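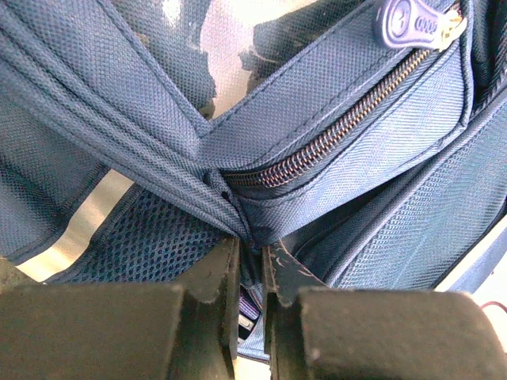
Bag station, Erkari arm, ticket still open from my side. I'm the packer on the end bench at Hopkin and I've been looking after this arm for nearly six weeks now, so you're getting the bench view (the engineer's notes are attached separately). The main grumble is the fold grip. The fingers pinch the bag where the cloth bunches up between the strap and the zip, and that's fine for lifting, but there are layers in there and the arm hasn't a clue how many it's got. With the brass-coloured zip teeth running right into the gathered bit, I'd like the grip point moved further along to the broad side panel. Can that be done in Ultolico, or does it need one of you on site?

What we'd logged by Friday: 1,262 bag cycles, 6 stops on the fold grip, 5 on the zip pull. I clear them all by hand. It's quick enough, but I have to leave my own bench each time, and that's the part the day shift would like you to know about.

Step 1. Books
No complaints here! I thought paperbacks would be the nightmare and they've been the easy bit. It holds them upright with a finger either side, and the orange Treehouse one, with that very busy cover, gave me no bent corners all week. I did ask for the backpack to be laid further back from the pick spot, as I keep wanting to reach in and shift it, and I'm not supposed to reach in. Old habits. Before the arm came I'd have had the book in the bag without thinking about it.
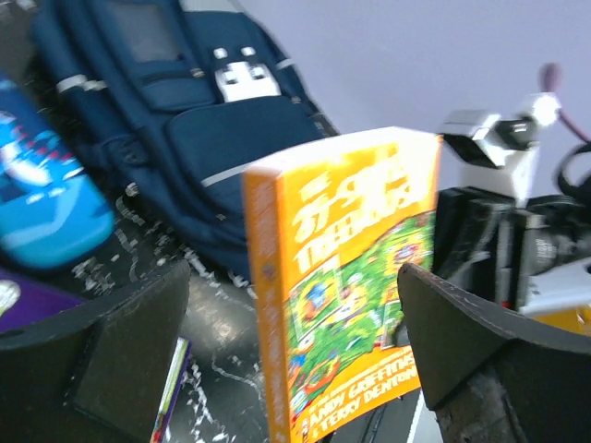
Step 2. Zip pull
Tried the slower approach you suggested. Better on the bags with a stiff pull, no different on the soft ones. The fabric tab hangs down from the slider and the fingers have to close on it from below, with the bottom of the bag sitting just over them. If the bag sags, they get bag. I've started plumping each one up before I press start, which helps, but it's a job I didn't have before and it isn't on the Jandlow work sheet. Also, could someone look at the finger edges? They're scuffed and rough along the top and I don't want them snagging the cloth.

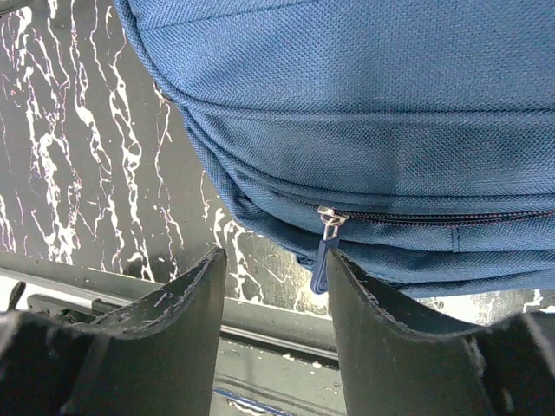 Step 3. Still to do
- Move the grip point (waiting on you).
- New finger tips, or tell me how worn is too worn.
- Put the plumping-up on the work sheet, so the late shift does it as well and it counts as work.
- A start button I can reach from my own bench. My knees would be grateful - I'm up and down all day.

Please don't close this one yet. I'm in from 6 most mornings if you want to ring while it's quiet.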